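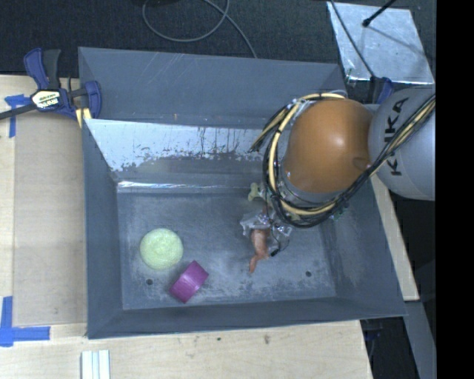 When should a metal storage bin be taken out of service?
A bin should be taken out of service when its damage affects what it holds or the people who handle it. Surface wear alone is a reason to look more closely and to record what is found.

Figure 5. Metal bin with sloping walls. Pale wear shows on the floor, and the inner back wall has a ragged, worn edge between its brighter and darker parts.

5. Surface wear and the decision to retire a bin

5.1 Background

Sections 3 and 4 dealt with how bins are bought, labeled and moved between storage areas. This section deals with how they leave service. The records come from 60 storage sites in the Prendholm group, which keeps spare parts, fasteners and small castings for repair shops. Each site fills in the same inspection sheet, but until the revision of the sheet dated April 29, 2020, there was no shared rule for what counted as a worn bin. Inspectors wrote comments in their own words. Some wrote "worn" for any bin that had lost its shine. Others kept the word for bins with broken seams.

The revised sheet split the old comment line into separate entries for coating, dents, seams, floor and rim. We use only sheets completed on the revised form. Sheets that gave no bin number were left out, and so were sheets for plastic bins, which a few sites had filed in the same folder. After these were removed, 2508 sheets remained, one for each bin.

5.2 Types of wear

Wear on bins of this kind falls into two broad groups. The first is wear of the surface: scuffs, rub marks, thinning of a coating and stains. Figure 5 shows marks of the sort an inspector would enter under this heading. The second is change of shape or strength, such as a bent rim, a split seam, a bowed floor or a hole that was not part of the design. The two groups often appear on the same bin, but one does not reliably predict the other. A bin that holds heavy castings may bow early with its paint nearly whole. A bin used for washers can be rubbed bare on the inside and still sit flat on its shelf.

Rust was entered separately. On many sheets it was hard to tell whether the inspector meant rust of the bin itself or rust left behind by its contents. Where the comment did not make this clear, we entered the rust as unassigned. We did not try to settle these cases by writing to the sites, as the bins had been moved or cleaned in most of them.

5.3 Retired bins

Of the bins in the sample, 101 were marked for retirement at the inspection. The reason given most often was damage to a seam, followed by a bent rim that kept the bin from stacking. Surface wear was given as the only reason on a small share of the sheets, and these came mainly from sites that store polished parts. At such sites a flaking coating can mark the stock or mix with it, so the practice is easier to understand than it first looks.

Retirement did not always mean scrap. Bins with bent rims were often kept for floor use, where they do not need to stack. Bins with split seams were usually sent for metal recycling. The sheets have no entry for repair, and we suspect that some bins marked "retired" were welded and put back to work under a new number. This would make the retirement count somewhat high. It would also make some repaired bins look younger than they are.

5.4 Age and contents

We expected age to be the best guide to condition. It was a fair guide for surface wear and a poor one for seams and rims. Contents mattered more. Bins that held loose castings had more floor damage than bins that held boxed goods, and this was true for old and new bins alike. The way a bin was emptied also seems to matter – inspectors often mentioned scoops and tipping in the comments – but the form does not ask about it, so we cannot give a count.

The age entry has its own problems. Several sites wrote the date on which the bin was first numbered, which may be years after it was bought. The Petetti store, the oldest in the group, numbered its whole stock in a single December, and its bins therefore all appear to be the same age. We kept these sheets for the work on type of wear but not for the work on age.

5.5 Agreement between inspectors

At 5 sites, a second inspector went over the same bins on the same day without seeing the first sheet. Agreement was good for seams and rims. It was weaker for coating, where the form offers "light," "medium" and "heavy" without saying what these words mean. Most of the disagreement fell between light and medium. Lighting in the aisle may have played a part, as a dull surface is hard to judge under a single lamp.

A coating entry could be improved in a simple way. The Delić rating method, used at one of the sites before the group form was brought in, asks whether bare metal can be seen and, if so, on which inner faces. It gives less detail than a scale but leaves less to opinion. Inspectors who had used both told us that the older method took less time. We did not time either one.

5.6 Limits of the records

The sheets describe bins at one point only. They do not show how fast a mark grew or whether a dent was there when the bin was delivered. They also do not cover bins that were thrown out between inspections. Storerooms that are short of space tend to clear damaged bins right away, and their sheets may look better for that reason. The Estutine warehouse, which has more room, keeps damaged bins until the next inspection, and its share of retired bins was among the highest in the group. We would not take this as a sign of poorer care.

Differences in steel thickness were not recorded either. Two bins of the same outer size can differ a good deal in weight, and the thinner one will bow sooner under the same load. Future forms should include the maker's part number, from which thickness can be looked up. Until then, comparisons between sites should be kept to bins bought under the same order.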